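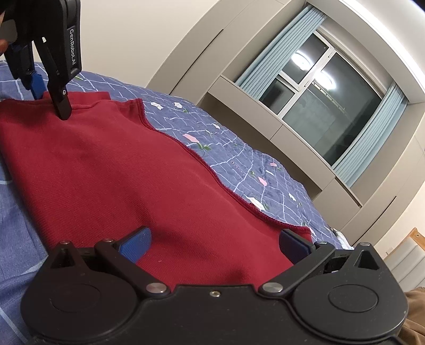 4. Folding knits (sweaters, sweatshirts, anything with a ribbed hem)

Do these on the bed, not the closet shelf. You need the room. Bedspread pulled smooth first or the wrinkles go right into the knit.

4.1 Lay the garment flat. Front down, neck away from you.

4.2 Smooth from the middle out with the side of your hand. Don't tug. Soft folds left over are fine at this point, hard creases are not.

4.3 Check the ribbed edges. A wavy hem means the rib has been stretched or is just sitting crooked – pat it back in, short pats, all the way along.

4.4 Fold one side in to the center, sleeve and all. Sleeve then doubles back down so it lies along the body. Same on the other side.

4.5 Pick up by the folded edge, never by the shoulder. Bring the hem up to the neck. Thick knits stop there. Thin ones get one more fold.

4.6 Turn it over, press lightly with both palms, set aside.

NOTE: Folded edge should be a straight ridge. If it bows, open it and go back to 4.2. Takes 10 seconds, saves redoing the whole stack.

CAUTION: Rings and bracelets off. A snag in fine rib does not come out.

CAUTION: No damp knits in the Trumari boxes, even a little damp. Lid seals tight and the smell stays for good.

5. Loading the box

5.1 Liner in first, shiny side down.

5.2 Heaviest sweaters on the bottom, folded edge toward the label end.

5.3 Keep reds and other strong colors together, with a sheet of tissue between them and anything pale. Use the 50 cm sheets, the small ones slide arround.

5.4 Stop at the fill line. Lid should close without leaning on it. If you have to lean, take one out.

5.5 Write the contents on the card and slide it in the front pocket.

NOTE: Spare liners are part 515, sold singly. Cards come in a pack of 75.

Changes from the July version: step 4.5 reworded (thanks Geetha Murthy), tissue size corected in 5.3. For the under-bed frame see section 7.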